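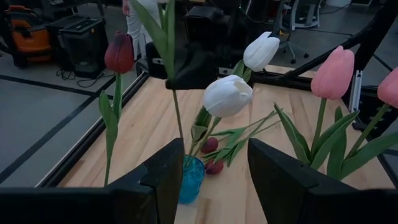

**Figure 1.** Vue d'une caméra embarquée pendant l'exercice « bouquet ». Le petit vase bleu translucide est en partie caché par le bout du doigt gauche de la pince.

### 4.2 L'exercice du bouquet

Quand nous avons préparé le second semestre de l'atelier Brornorach, nous cherchions une tâche que les étudiants auraient envie de reprendre le lendemain matin, et qui résiste quand même un peu. L'empilement de cubes, que nous avions proposé au groupe précédent, s'apprend vite et lasse presque aussi vite. C'est Lungile Steyn qui a suggéré les fleurs artificielles, après avoir passé (nous tenons à le lui reconnaître) une bonne partie d'un week-end à composer des bouquets sur la table de sa cuisine pour voir où la main hésitait. Elle hésite partout ! Une tige est fine, elle roule, elle entraîne ses voisines par les feuilles, et la corolle pèse assez pour faire pivoter l'ensemble dès qu'on la saisit trop bas.

L'énoncé remis aux étudiants tient en peu de lignes : prendre une tulipe sur la table, l'amener au-dessus d'un récipient, l'y introduire par la tige et la lâcher sans renverser le récipient. Les deux bras peuvent travailler ensemble ou l'un après l'autre, au choix du binôme. Nous n'imposons ni la couleur ni l'ordre, et nous avons beaucoup discuté de ce point, car une consigne plus stricte aurait rendu les essais plus faciles à comparer. Nous avons préféré laisser aux étudiants le plaisir de composer, et il faut bien dire que certains y ont mis un soin que nous n'attendions pas d'un cours de commande.

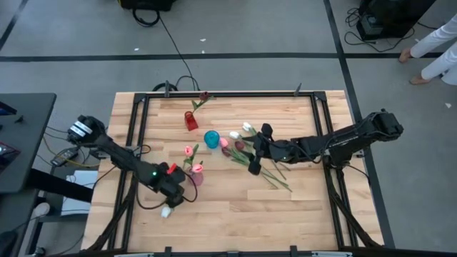
**Figure 2.** Vue générale du poste : les deux bras, les récipients et les tulipes, dont plusieurs reposent encore en botte à même le bois.

La disposition de départ est laissée volontairement désordonnée. Dans la situation de la figure 2, le vase rose translucide porte deux tulipes roses et une tulipe rouge sombre penche hors du vase rouge, alors que les fleurs de la botte, à droite, ont leurs tiges et leurs feuilles qui s'étalent bien au-delà de la pince. C'est ce genre de botte qui occupe le plus les binômes. Vue de loin, on croit pouvoir isoler une fleur sans peine ; de près, on ne sait plus très bien quelle tige appartient à quelle corolle. Les têtes détachées, comme la blanche posée seule à gauche, n'entrent pas dans l'énoncé, mais nous ne les retirons pas pour autant de la table.

Chaque binôme dispose de 30 essais, enregistrés avec l'outil Aledeo, puis relus en salle avec Marietjie Ngubane. Un essai est interrompu au bout de 2000 pas de commande, limite portée à 3000 pour les étudiants qui choisissent de coordonner les deux bras. Nous avons gardé la même grille de relecture pour tous : saisie de la tige, transport, introduction, lâcher. Les étudiants la remplissent d'abord seuls, puis à deux, et les désaccords sont conservés dans le cahier du binôme au lieu d'être gommés. Ces petites disputes sur ce qu'est une « saisie correcte » nous ont beaucoup appris, et plusieurs définitions de l'annexe B en viennent directement.

### 4.3 Ce que voient les caméras embarquées

Nous avions pensé, un peu naïvement, que la vue générale suffirait à la relecture et que les vues embarquées serviraient surtout à l'apprentissage du modèle Bundov. Les étudiants en ont décidé autrement. Dès la première séance commune, ils ont demandé à revoir les passages délicats depuis les pinces, parce que l'on y juge bien mieux l'écart entre les doigts et la tige.

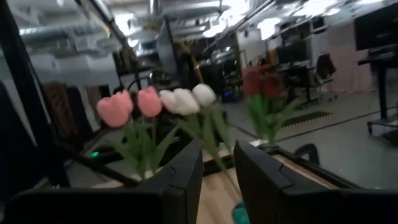 **Figure 3.** Autre vue embarquée : tulipes roses et blanches au premier plan, deux tulipes rouges plus floues en retrait.

La figure 3 montre aussi la limite de ces vues. Les fleurs proches remplissent l'espace au-delà des doigts, et le petit objet turquoise que l'on devine tout en bas se réduit à un petit morceau de couleur. Le fond change du tout au tout selon l'inclinaison du poignet : sur la figure 1 il est fait du sol gris quadrillé de bandes noires, sur la figure 3 on aperçoit jusqu'aux gaines de ventilation et aux luminaires du plafond. Un binôme a proposé de masquer ce fond avant l'apprentissage, un autre de le garder tel quel et de varier davantage les poses de départ – les deux pistes ont été retenues comme sujets de mini-projet, et nous y revenons à la section 5 avec les comptes rendus de la salle Pillay.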